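Vundora Hardwax Finish for Interior Wood Surfaces

Apr 26, 2026
By Somtochukwu Tamuno, Product Information, Flavham

Vundora is a clear, low-sheen hardwax finish for interior wood. It is supplied by Flavham to furniture makers, joinery shops, schools, libraries and private customers. The finish is intended for tabletops, desks, counters, shelving and other horizontal surfaces that receive daily use. It is not intended for floors, exterior work or the inside of sinks and basins.

This page replaces the version issued in March. The section on pale woods has been extended, and the instructions for spot repair have been rewritten at the request of several account customers.

General properties

Vundora is a blend of plant oils and hard waxes. It enters the upper fibers of the wood and cures there, leaving a thin layer of wax at the surface. It does not form a thick film in the manner of a varnish or lacquer. A finished surface keeps the feel of wood, and individual marks can be treated without stripping the whole piece.

The finish is offered in two versions. Vundora Clear deepens the natural color of the wood to a moderate degree and is the usual choice for oak, walnut, cherry and other woods of medium or dark tone. Vundora Pale contains a small amount of white pigment, which offsets the yellowing effect of the oils. It is the usual choice for ash, maple, birch and similar light woods where the owner wishes to retain the unfinished appearance.

The two versions may be used within the same room and cleaned in the same way. They should not be mixed in one container, and one should not be applied over the other until the surface has been sanded to bare wood.

Selecting a version for pale woods

Most inquiries received by this office concern color. Customers who have ordered a light table or desk are often surprised by the change that takes place when any clear oil is applied. The effect is most noticeable where the grain opens into broad curves, as the softer bands absorb more oil than the harder ones and the contrast between them increases. Some customers prefer the stronger figure. Others find it too prominent on a large surface.

A test on an offcut from the same board is strongly recommended. Where no offcut is available, the underside of the top may be used, provided it has been sanded to the same grit as the face. The test area should be left to cure fully and should be viewed in daylight and under the lighting of the room in which the piece will stand. Color cards are available from Flavham on request, but a card can only indicate the general direction of the change. Two boards of the same species may take the finish differently.
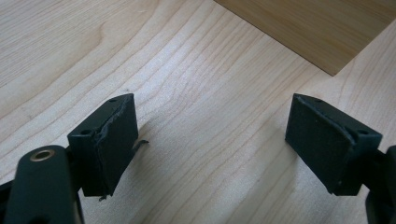

Long, wavy grain on a pale wooden tabletop, with a darker honey-brown board at the upper right.

Where light and dark woods are combined in one item, for instance a pale top with a darker edging, the parts should be finished before assembly whenever the construction allows it. If the item is already assembled, Vundora Clear should be used throughout. The white pigment in Vundora Pale can settle in the pores of a dark wood and leave a gray cast that is difficult to remove.

Preparation

The surface must be clean, dry and free of previous finishes, silicone polish and glue residue. Sand in the direction of the grain, ending with a medium-fine paper. Very fine papers close the surface and reduce the amount of oil the wood can accept. Remove all dust with a vacuum cleaner and a dry cloth. Do not use a tack cloth, as the residue may interfere with curing.

Woods with a high natural oil content should be wiped with a suitable solvent and allowed to dry before the first coat.

Application

Stir the contents of the can thoroughly. Vundora Pale must also be stirred at intervals during use so that the pigment remains evenly distributed. Apply a thin coat with a lint-free cloth, a short-bristle brush or a white pad, working along the grain. Allow the coat to stand for 11 minutes, then remove all excess with a clean cloth. No liquid should remain on the surface.

Leave the piece overnight in a ventilated room. Apply a second coat in the same manner, using less material. A third coat is seldom required on furniture and may result in a soft, tacky surface.

The finish may be handled with care on the following day. It should be protected from water, hot dishes and heavy objects until it has cured completely. Rugs, cloths and desk mats should not be placed on the surface during this period.

Safety notice: cloths soaked in oil can ignite without a flame. Immerse used cloths in water or spread them flat outdoors to dry before disposal.

Care and spot repair

Routine cleaning calls for a damp cloth and a mild, soap-based cleaner. Imeo Wood Soap, also supplied by Flavham, has been formulated for use with this finish. Products containing ammonia, bleach or abrasives should be avoided.

Rings and light scratches may be treated as follows. Clean the area and allow it to dry. Rub lightly along the grain with a fine pad, extending a short distance beyond the mark. Apply a very small amount of the original version with a cloth, wait, and wipe dry. On a pale top the treated area may look slightly darker for several days before it blends with the surrounding wood. Deep scratches, burns and black water stains require sanding and are best referred to a qualified refinisher.

Sizes and ordering

Vundora Clear, 32 fl. oz. can: item 752-C
Vundora Pale, 32 fl. oz. can: item 752-P
Imeo Wood Soap, concentrate: see the care products page
Hnatiuk applicator pads, white, pack of 2: see the accessories page

Account customers may order through their usual representative. Private customers may order by mail or through a listed dealer. Unopened cans may be returned in accordance with the general terms of sale. Opened cans cannot be accepted. Cans should be stored upright, tightly closed and protected from frost.

Reader comments

millroad_joinery
We used the Pale on a set of ash reading tables and the color held very well. Please note for others that the stirring instruction is to be taken seriously. Our first table came out patchy and had to be sanded back.

Dorothea K.
Can the Clear be used on a cutting board? I do not see it mentioned.

Flavham Product Information
Vundora is not offered for cutting boards or other surfaces used for the direct preparation of food. Please see our separate page on board oils.

R. Pell
The spot repair section is much clearer than before. It would be useful to have the Pale in a smaller can for touch-ups, as I have most of mine left over.

Contact Flavham Product Information | © 2026 Flavham. All rights reserved. | Back to top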